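Whiteboard pens, and the drawer under the phone

I've had the same whiteboard on the kitchen wall for four years. It came from an office clearance, it's slightly bowed at one corner, and it holds the shopping list, the bin rota and whatever I'm supposed to be remembering that week. I like it a lot. What I don't like is the pens, or more exactly the way they pile up.

In April I finally emptied the drawer under the phone, where they all end up. I'd only gone in looking for a fuse. There were batteries in there, a tape measure, the instructions for a Fostex recorder I sold ages ago, two bicycle keys with no bicycle, and under all of it a layer of pens. I tipped the lot onto a tray and put the kettle on.

My method for sorting whiteboard pens is not clever. I take the cap off, draw a line on the board, and see what comes out. If the line is dark enough to read from the table, the pen stays. If it's grey, I put the cap back on, stand the pen tip down in a mug overnight and try again in the morning. A fair number come back to life that way, at least for a week or two. If the line is still grey the next day, out it goes. I used to keep the grey ones "for rough work" and I can't tell you what rough work I had in mind.

The ones that take longer are the ones with tape on. We have several of these. Some of it was done by me, some by Declan, who lived in the back room until last year and taped everything he owned so that it wouldn't wander off. Tape does help on a pen that gets a lot of use, as it stops the lettering rubbing away and gives you something to hold. But it doesn't age well. 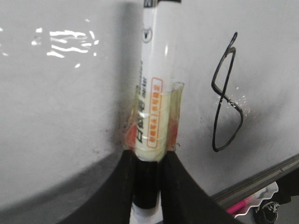
The trouble always starts at an edge. One corner lifts, it picks up fluff, and then every time you reach for the pen you find yourself fiddling with it. I've peeled a few and regretted it, as the print can come away with the tape and you're left with a sticky white tube. If you do want it off, warm it first. A hairdryer on low for a minute is plenty, with the cap on and the pen held well back. Then pull slowly, keeping the tape low and flat against the barrel. Whatever gum is left will come off with a drop of cooking oil on a bit of kitchen roll, and then washing-up liquid to get rid of the oil.

If the tape is still mostly sound, I trim the loose bit with nail scissors and leave it alone. That's what I did with most of ours.

Ink on the outside of the barrel is a separate job. Surgical spirit takes it off in one wipe, but it will take some printing off too, so try a small patch at the end first. Ink that's got in under tape you can forget about unless you're prepared to peel the whole thing. I decided I wasn't.

Adwoa came round while I was doing all this and asked why I didn't just buy a new box. Fair question. She teaches, and at her school they get through pens by the carton, so she doesn't think about them much. She did give me one useful tip, though, which was to store them lying flat. Upright with the tip at the top is the worst way, she says, as the ink all settles at the wrong end. Mine had been living in a jam jar, tips up, before they were moved to the drawer.

So now they're flat. I cut down the lid of a shoebox to fit the front half of the drawer, and the pens lie in that, side by side, with the board rubber at one end. The batteries have gone in a tin in the hall cupboard. The bicycle keys I've put in an envelope and written "bicycle?" on it, and I expect I'll find it again in a few years and be no wiser.

I gave the board itself a clean while I was at it. There was a ghost of an old shopping list down the left side that had been there since last summer. The trick is to write over the old marks with a fresh pen and wipe it all off while it's still wet, and that shifted nearly everything. One word, which I think is "lentils", has stayed.

I never did find the fuse. Lauri had one in his van and dropped it off at teatime, so the landing light is working again. The next drawer along is the one with the takeaway menus and the string, and I'm leaving that until the weather's worse.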